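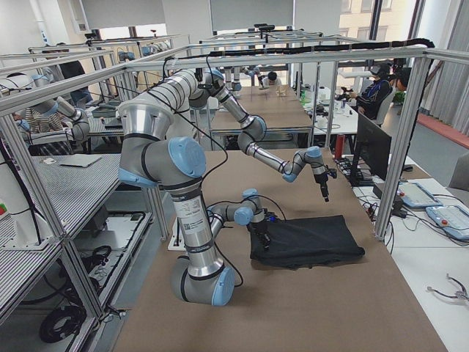
Textiles and Care, Unit 4: Storing Knit Garments
Handout by Glenys Craddock

Knit fabric is made of loops, so it stretches under its own weight. A woven shirt can hang for months. A heavy cotton knit on a thin hanger will show bumps at the shoulders and may grow longer at the hem. For this unit we treat folding as the default for knits.

Terms to know
Fabric weight: grams per square meter (gsm). The Hetcombe swatch is 166 gsm, the Jundora swatch 120 gsm.
Grain: the direction the columns of loops run. Fold along it where you can.
Set crease: a fold line that stays after washing.
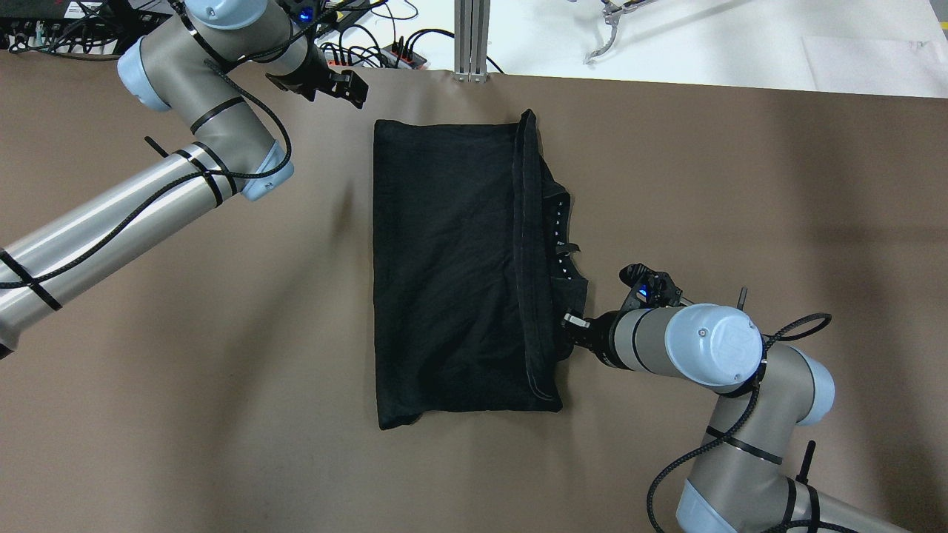

Set creases come from pressure and time. Dark dyes show them sooner, as the dye rubs off along the raised edge. Keep stacks low and refold stored pieces each September — on a new line, not the old one.

Fiber content matters too. Cotton creases easily but presses out with steam. Polyester resists creasing, but a crease set by high heat is hard to remove. The Sastum swatch is a 50/50 blend and falls between the two.

For next class
Read the chapter on finishes. Bring one knit item from home with its care label attached. Write down the fiber content and any crease lines you find. Lab sheets are due 07/03/2023.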